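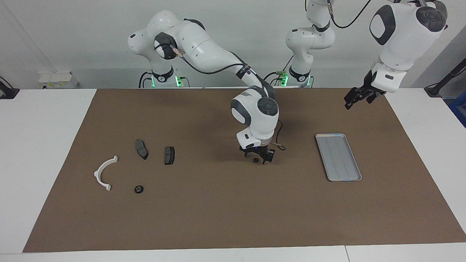
How long does a book-return adhesive label last on a library shelf? In most buildings the paper outlives the glue, and the glue gives out somewhere between the fifth year and the twelfth.

4 min read

September 22, 2020

Spine labels fail at the corners first. The cover cloth flexes each time a book is opened, the label stock does not, and the bond is sheared along its short edges. Dust then settles on the exposed adhesive and stops it from sealing again. A label in this state can stay in place for years if the book is left alone. On a title that circulates weekly it is usually gone by the end of the season.

Two kinds of adhesive dominate. Rubber-based adhesives grab quickly and hold well on coated covers, but they yellow and turn brittle. Acrylics take up to a day to reach full strength and age far more slowly. Zimance sells both on the same paper stock, in rolls of 3000, and the rolls look identical once the wrapper is off. Libraries that buy from Pamard get acrylic only.

The Hyun branch library relabeled its local history room in February. The room holds 1228 volumes, most of them in buckram, and the old labels had been applied over shellac. Staff lifted them with a warm spatula, wiped the residue with a barely damp cloth, and left each spine overnight before applying the new label. Books with leather spines were left out of the job and given paper flags instead.

Heat is the larger problem. The stacks at Hyun are kept at 18 degrees Celsius, but the upper shelves along the south wall run warmer in the afternoon, and adhesive creep was worst there. Labels had slid down by as much as 2 millimeters, leaving a sticky band above each one that picked up lint and marked the neighboring covers.

Clear overlays slow the wear on printed call numbers. They also trap solvent from the ink if they go on too early. Prema, which makes the overlays used at Hyun, supplies them with a split backing so that the center can be set before the sides are pressed down. The overlay should extend past the label on every side and stop short of the hinge.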